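Two blue arms and a washcloth: the Likent build at Ustley

28 May 2023 — Workshop news

Okay, quick update from the back bench, and it's a fun one! The two-arm build I've been going on about since winter (we call it Likent, don't ask) is up and moving at the Ustley shared workshop, and this week it got its first real chore, which is cloth.

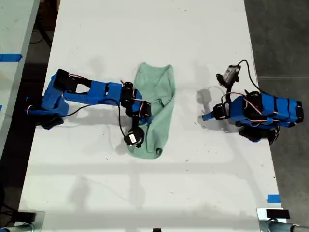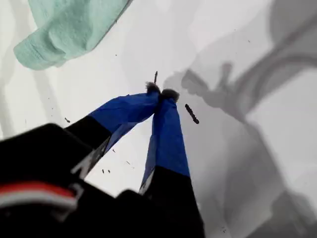
Cloth practice on the white table. First, the two blue arms seen from overhead; second, a close look at the taped fingers, with the green cloth off in the corner.

If you haven't been following along, the arms are printed links and hobby servos, and most of the parts came off the old printer by the door over a couple of very long months. I stopped adding up the cost at $464, and then I bought more wire, so take that number with a pinch of salt. The total print time I do have, thanks to the log: 1,548 hours counting the failed parts (there were a lot of failed parts).

Cloth is a pain. A block stays the shape it was when you set it down, but a washcloth slumps and bunches up and gives you a new problem every single try. We're starting small — get hold of an edge, drag it a little, let go, go again. The plan is to get through 2,000 tries before we change anything big, mostly so I'll quit fiddling with the fingers every evening. I've redone those more times than I'd like to admit, and blue tape is still my favorite tool in the building.

Big thanks to Aguirre, the hardware store down the hill, for letting us have a box of pipe fittings at cost. Enis, the little control program I wrote for my last project, is running the whole thing for now. It's slow and it crashes if you look at it funny, but I know where all the bugs live!

Next up is getting both arms to work on the same piece of cloth without arguing over it. I'm hoping to have that going by the open house in July. If you'd like to come by before then and try driving one yourself, the bench is open most evenings — just ring the side bell, the front one has been dead for ages.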